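3.2 Disassembly and sorting of components

The second tower from the Zardale batch was opened by Kazimír Matoušek and Anežka Vaněk. The side panel was taken off and the case laid flat on the slatted aluminum bench. Part labels were checked against asset sheet 2828 before sorting. Total mass of the batch was about 400 kg.

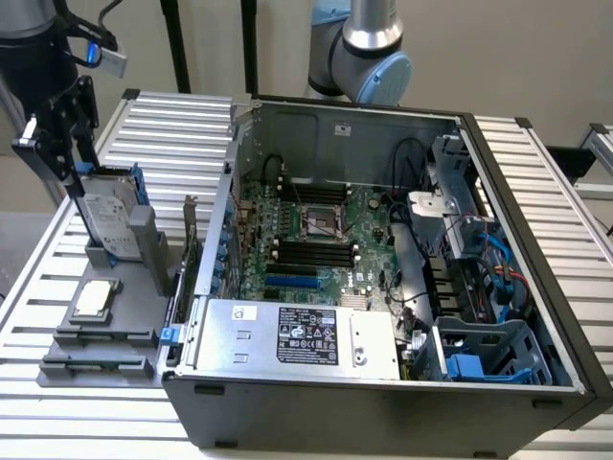

RESULTS: TOWER 2

The hard disk drive, processor and expansion card are held in and beside the grey tray to the left of the case. The motherboard and power supply are still in the chassis, as are the blue and red SATA cables. Drive cage and chassis are grey sheet metal and were assigned to the ferrous stream.

Recorded labour for the tower was 72 minutes, including paperwork. The colour of the latches and expansion-slot clips (blue) made them easy to locate. Plastic parts were bagged separately and weighed by Svatopluk Slanina; masses are listed in Appendix B.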